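About the Trarkoden School of Upholstery and Furnishing

Teaching the furnishing trades to adults and school leavers

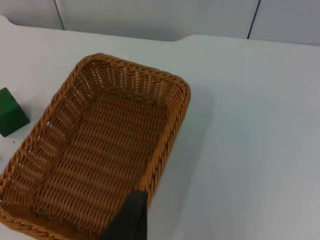 Who can study at Trarkoden?

Anyone aged sixteen or over may apply. Most courses ask for no earlier training, although applicants for the second-year diploma are asked to bring a piece of finished work to their interview.

Our history

The School began as an evening class in a rented room above the Olorach drapery works, where apprentices were taught to cut and sew loose covers. When the works closed, the class moved to the former chapel in Maluleke Street and took on its present name. The chapel still houses the cutting room and the library. The workshops behind it were added later and were extended again when the diploma course was introduced.

What we teach

The School offers a two-year diploma in traditional and modern upholstery, together with shorter courses in curtain making, chair seating and the repair of sprung furniture. Full-time students attend for 30 weeks of the year. Evening courses run from October until Easter and begin at 6.30 pm.

Teaching takes place in small groups. Each diploma student has a bench for the length of the course, and tools may be left in the lockers provided. Horsehair, webbing, tacks and calico are supplied by the School; top fabrics are bought by the student.

Our students

Some 200 people enrol each year across all courses. Many come to us from other work, and a number travel a fair distance – the School keeps a list of local lodgings, which the office will send on request. Former students have gone on to work in repair shops, theatre wardrobes and small firms of their own.

The Pevden Bursary

The Pevden Bursary pays up to 90 per cent of the diploma fee for students who could not otherwise attend. Awards are made by the governors on the basis of a written application and a short interview. Bursary holders follow the same course as all other students and are not named in School papers.

How we are run

The School is a registered charity. It is overseen by a board of governors drawn from the trade and from local schools, which meets each term and publishes a yearly report. Fees meet most of our running costs, with the remainder coming from gifts, room hire and the sale of remnants.

Visiting

Visitors are welcome by appointment during term. The chapel entrance has two steps; a level entrance is available from the yard, and the office should be told beforehand so that the gate can be opened.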